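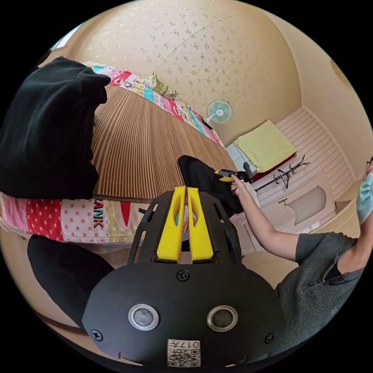

Has anyone kept a stock code system going on a smallholding for more than one season? I don't mean set one up, I mean still be using it the following winter when you go to the shelf for the broad beans. My sister-in-law has gone over to the Lavano labels for everything she stores, seed tins, chutney, the chest freezer, the lot, and is on at me to do the same. You get a roll of stickers, stick one on, scan it with your phone and type in what's inside. They're the usual sort of thing, small and white with a black QR code and a number along the top, same as the 017 on the black plate in my photo. Fine as far as it goes. But 017 doesn't tell me it's Runesetti beans saved from the far end of the row. A pencil on a bit of masking tape does.
Posted by: nettlebed_anjana

Depends how much you've got. If it's a shoebox of packets, no, don't bother. We've got seed, feed, medicines for the sheep and two freezers, and I was forever finding things at the bottom with the writing rubbed off. Been on the Lavano ones since March and wouldn't go back.
Posted by: Asanka S

Since March isn't a winter though, is it? That was rather my question. Come back when you've had wet gloves and a flat phone and want to know which bag is ewe nuts.
Posted by: nettlebed_anjana

I can see which bag is ewe nuts, it says ewe nuts on the bag.
Posted by: Asanka S

Then what's the sticker for?
Posted by: nettlebed_anjana

Date opened, where I got it, what I paid. None of which is on the bag. I'm not on commission, you asked if people use it and I do.
Posted by: Asanka S

I'm with Anjana. My mother kept a seed book, a hardback exercise book with a page for each crop, and it's still readable. She wrote down what she sowed, when, what came up, and a rude word if it didn't. I've carried it on in the same book. Any of these phone things, you're trusting that the firm is still there when you want your records back. I had my whole cropping plan on the Vadmont garden planner and one spring I went to log in and it had gone. No email that I ever saw. Five years of rotations, and I ended up working out where the brassicas had been by looking for clubroot.
Posted by: Afroza Roy

Did you not export it? There was a button for that.
Posted by: plot_and_kettle

There may well have been. Nazma, I was growing cabbages, not running an office.
Posted by: Afroza Roy

Ha, fair enough. I'm only saying, paper goes too. Mice had my book. Ate the whole of the onions section and made a nest in the rest. I now do both, which I admit is more work than either.
Posted by: plot_and_kettle

Slightly different worry from me. It's the glue. I bought the freezer version of the labels (6 quid a roll, and it's a mean little roll) and they stay on a box that goes into the freezer dry. Stick one on a box that's already frosty and you'll find it on the floor of the freezer by the weekend, and then you have a label that says raspberries and a box that doesn't say anything. Freezer pen straight on the lid, wipe off with a bit of white spirit when it's empty.
Posted by: Anoma R

This is the sort of thing I wanted to know, thank you. Do they survive a jam jar going through the wash? She says they peel off clean. I have yet to meet a jar label that peels off clean.
Posted by: nettlebed_anjana

They don't. Soak overnight, then oil and bicarb, then swear. Same as any other.
Posted by: Anoma R

Mine have come off all right with hot water, to be fair to them. Might be the jars. I use the plain straight-sided ones.
Posted by: Asanka S

Can I put in a word for doing it by shelf? My husband built racking in the old dairy and each shelf has a letter painted on. Notebook hangs on a nail by the door. Shelf D is squash and that's all anybody needs to know about shelf D. If I've moved something I cross it out. The trouble with labelling each single thing is you have to keep it up for each single thing, and in the middle of the plum glut you won't. I've stood in that kitchen at eleven at night with the last batch of jam setting and I can tell you I was not going to pick up a phone and type "plum" into it.
Posted by: plot_and_kettle

Thought you said you did both, book and phone?
Posted by: Asanka S

For seed I do. Not for jam. Jam is either red or it's marmalade.
Posted by: plot_and_kettle

Seed's where I'd be most careful, in either direction. I swap beans at the Kumarasinghe seed day and the number of envelopes that come round with just a name on and no year is shocking. It's all very well saying Runesetti, but if they're 6 years old I'd like to be told before I give them the good end of the bed. If scanning something makes people fill in the year then I'm for it, but I suspect the ones who can't be bothered to write four digits in biro aren't going to type them either.
Posted by: Afroza Roy

Agreed on that. And a code's no use in an envelope you're handing to a stranger unless they can open your list as well. Asanka, can they? If I scanned one of yours, what would I get?
Posted by: nettlebed_anjana

Just tried it on my other half's phone. You get a page asking you to make an account.
Posted by: Asanka S

Well, there we are.
Posted by: Afroza Roy

There's a share setting somewhere, I'll have a look. It doesn't bother me for the feed and the medicines as it's only me going in there. I'd concede the point for swaps.
Posted by: Asanka S

Medicines I'd still want written in the proper book whatever the phone says. I wouldn't fancy explaining to an inspector that it's all in an app and there's no signal in the yard.
Posted by: Anoma R

It's in the book as well. I'm not daft.
Posted by: Asanka S

So that's you doing both too. Right, I'm going to tell her I'll try it on one shelf, the dried beans, with the name and year pencilled on each jar next to the sticker. If by next sowing time I've scanned any of them even once I'll come back and say so. Afroza, do you have any of last year's Runesetti to spare? Mine got the damp. Happy to swap for shallots.
Posted by: nettlebed_anjana

I've plenty. Message me your address and I'll post them. Year will be on the envelope.
Posted by: Afroza Roy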